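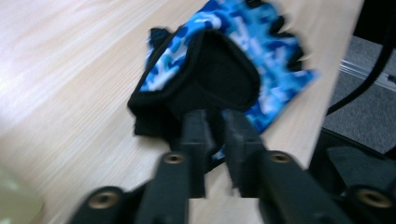

Re: Grulow live tapes, which pressing?

Hi all,

Marius Costache wrote:
> Does anyone know if the Zokley reissue has the long version of
> side two? My old copy fades out at 8 minutes and I want the
> whole organ solo.

Yes, it does! I picked mine up in February and side two runs the full 46 minutes over both tracks (well, squeezed in, so it's a bit quiet - turn it up). The Nistor pressing has the same fade as yours, so skip that one. Mine is number 1035 on the back sleeve, if that helps you match it. Irina says the Perkton shop still had 6 copies when she called, and they'll hold one for you if you ask.

Funmilayo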